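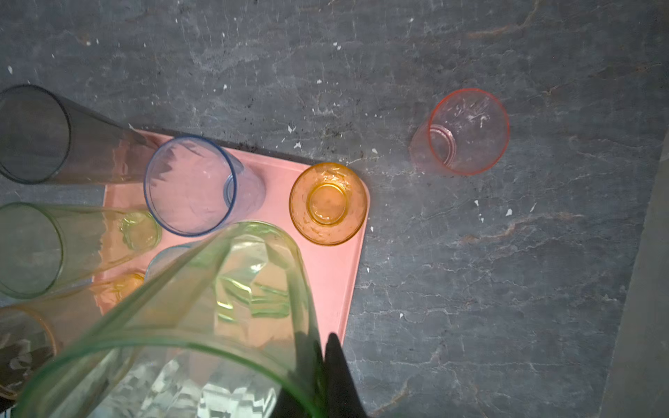
The comparison was due at Ilitz in January, and Valeriano Salcedo had written the result before he ran it. The Drendik fingers would win. He left the figure blank and kept the sentence.

Yolanda Chambi read the draft at her desk. "You have a conclusion and no table," she said.

"The table is a formality."

"Then it won't take long."

He set the force limit at 5 newtons and the run at 100 grasps per finger set. The Clodura fingers went first. They were older, and he disliked the way their pads had been glued. He entered each grasp as held, slipped or missed, and by the end of the run he had stopped looking up between entries.

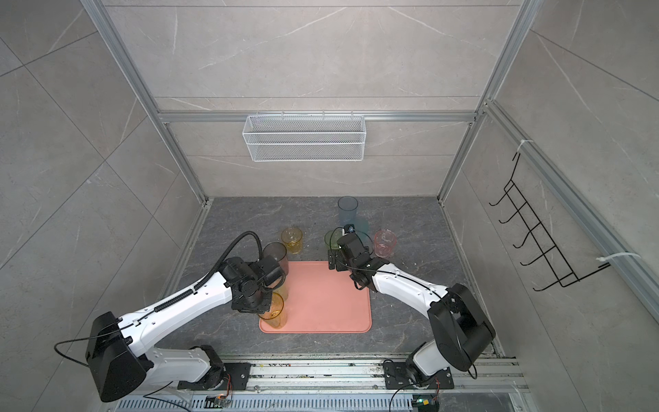 Chambi's objection to the second run was the controller. Salcedo had tuned it for the Drendik set over the winter and had left the gains alone for Clodura, so any gap between the two could belong to either the fingers or the tuning. She stood at his shoulder and watched the feed, the two arms angled in over the pink tray, the orange cup under the left gripper. "Same gains for both," she said, "or tune both. Pick one and write it down."

He retuned. It cost him 2 days, and he recorded them under maintenance.

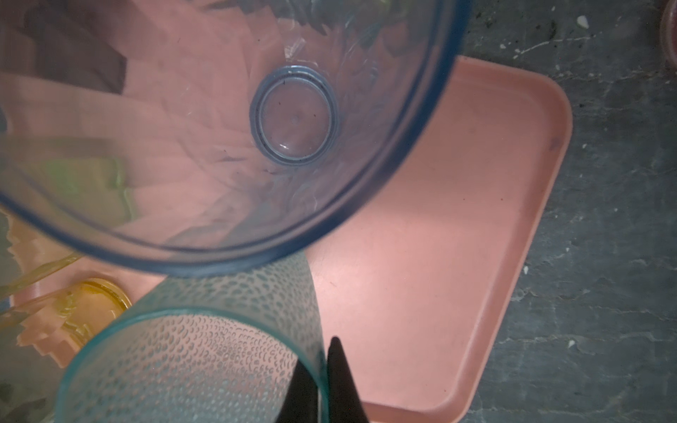 Wrist view, fingers at the teal cup.

The Drendik set finished level with the Clodura set on held grasps and behind it on slips. Salcedo checked the log for a dropped line and found none. He ran the file through Chambi's script, then through his own, and got the same numbers in a different font.

At the top of the draft the sentence was still there. He moved the cursor to the end of it and deleted backward, one word at a time, until he reached the name Drendik. Then he went to ask Chambi how she wanted the slips defined.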